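Brornel Hand-Held Gripper Kit
Dridivside Workplace Automation / Linen and Room Services

Availability: in stock, ships from our Balolura warehouse
Sold as: single kit or site pack of four
Warranty: 24 months on linkages, 6 months on grip pads

The Brornel is a two-finger gripper that a worker carries and operates by hand while doing an ordinary job. It records how bedding and clothing are picked up, moved and put down, and the recordings are used to set up the Zwane folding and sorting arm. It suits residential care, student housing, camps and any other site where staff handle a lot of fabric in rooms that are all laid out differently.

What it changes for staff
Sites that bring in a Zwane arm usually start with the laundry room. Sorting and folding move to the arm, and the people who did that work spend more of the shift in bedrooms or on the floor. Someone still has to load the arm, clear it when a sleeve catches and check the finished stacks. Plan on one trained person per shift for this.

Recording is slower than working with bare hands. A room that normally takes ten minutes may take twenty with the gripper, and rosters need to allow for it. We recommend 64 recorded sessions before the arm is programmed for a new site, spread across several workers so that the arm doesn't learn one person's habits. Both left- and right-handed staff can use the kit.

"We had people worried about their hours, so we put the new roster up before the first kit arrived," says Zodwa Sithole, operations lead at a residential site that has run the system since March. "Two of the laundry staff moved to room service and one looks after the arm. The recording weeks were tiring on the wrists, and I would rotate people sooner if we did it again."

Fabrics
Cotton, fleece, denim and most knits can be handled with the standard pads. Satin and other slick bedspreads need a firmer squeeze and a slower lift — allow extra sessions if your site uses them. Dark clothing left on a light cover is a good item to begin with, as the edges are easy for the software to find.
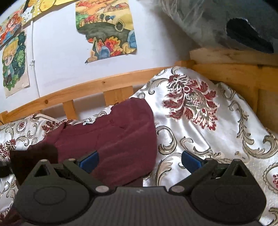 Bunched items should be recorded as they are found. Staff often want to straighten a bed first, and this makes the recordings less useful, so cover it in the induction. Personal belongings stay where they are unless the resident has agreed to have them moved. Get written consent before recording in any occupied bedroom.

Care
Wipe the pads with a damp cloth at the end of each shift. Do not soak them. Check the linkage joints for lint once a week and replace the pads after about 2,000 grips, or earlier if the surface has gone shiny.

In the box
Gripper, one
Spare grip pads, two pairs
Wrist strap
Charging lead
Printed induction guide for staff

Price
Single kit: $900
Site pack: on request
Induction session at your workplace: $1,000 per site, travel not included

Replacement pads and straps are listed under Accessories. For a quote on the Zwane arm, contact the Dridivside sales desk with your room count and a list of the linens you use.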